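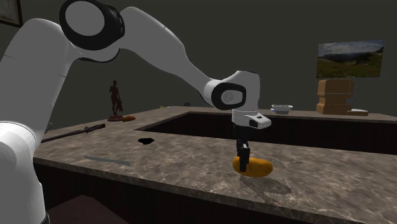

Figure 3. White arm over the marble countertop (rendered).

4.2 What the judges told me

I went into these interviews expecting a lot of talk about sentence length. What I mostly got was talk about guilty pleas! Of the 30 drunk-driving files I read, 17 ended in a plea deal, and Jana Ackermann (my co-reader on the files) kept pointing out how short those hearings were – one ran to half a page of transcript.

Olanrewaju Obi, who coded the same files blind, disagreed with us on 4 of them, mostly over whether a license ban should count as part of the penalty. I think it should. Drivers I spoke to in March feared the ban more than the fine, and a couple of them said so before I'd even asked.

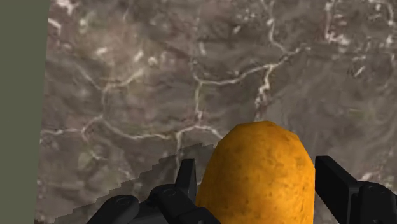
Figure 4. Countertop surface with pale veins, rendered.

We kept Obi's coding for the tables in Section 5.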